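Keeping a Practice Log for Workshop Skills

Most people who give up on hand skills do so in the first two months, and usually with no record of what they did in that time. A practice log fixes the record, which makes the slow weeks easier to judge. The method below was written for joinery and sharpening but works for knife cuts, pastry, sewing and soldering.

Pick one operation. "Woodworking" is too broad to log. "Sawing to a line, across the grain, in pine" is about right. If the operation takes longer than 20 minutes from start to finish, divide it and log the parts separately.

Set a fixed session length and stop when it ends. Fifteen minutes is enough for most bench operations. Tired repetitions are worse than none, as they train the fault along with the movement. Tormod Sundqvist, who taught the evening bench course at Sernham, had students put the saw down in mid-cut when the bell went. The unfinished cut was logged as unfinished.

Write the entry before cleaning up. Each entry needs the following:

Operation and material
Number of attempts
Worst error, measured
One thing to change next time

Measure the worst error and ignore the average. The worst error shows where control is lost, and it shrinks in a visible way over several weeks. For sawing, put a square against the cut and read the gap with feeler gauges. For kitchen work, weigh the largest and smallest pieces from a batch and write down the difference.

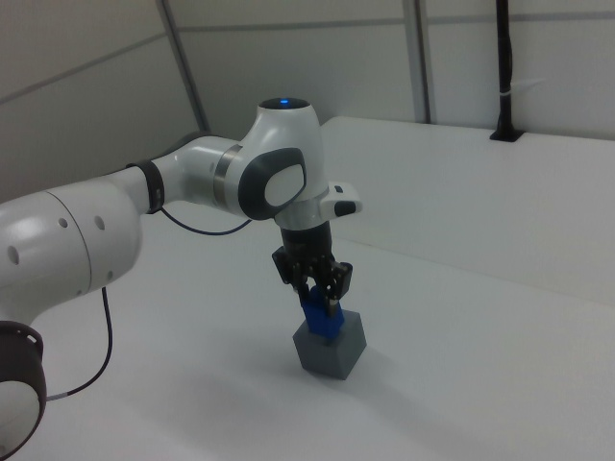 Gray cube and blue part under a two-finger gripper.

Change one variable at a time. If the stance, the grip and the blade are all changed on a Tuesday, the result on the next session cannot be assigned to any of them. Leave a change in place for at least four sessions before dropping it.

Expect plateaus. My own log for chisel sharpening has 1,127 attempts in it, and between attempt 700 and the low 800s the worst error did not move. It dropped again after I lowered the bench stone by 11 mm. Without the numbers I would have put the flat stretch down to lack of talent and bought a honing guide.

Word the notes as instructions. "I am bad at this" cannot be acted on. "Pressure too high on the left corner, move index finger back" can. Roald Sandberg keeps two columns, one for the fault and one for the correction, and does not start a session until the last correction has been read aloud. Reading it silently also works.

Review once a month. Copy the worst error from each session onto a single sheet and draw a line through the points. If the line is flat for two reviews running, make the operation smaller or get someone to watch a session.

Paper is better than a phone at the bench. Use pencil; ink runs when honing oil gets on it.

Recent tips
Flattening a waterstone without a lapping plate
Storing feeler gauges so they do not rust
When to relearn a grip
Even dice: five drills for onions and carrots
How to take criticism on a first dovetail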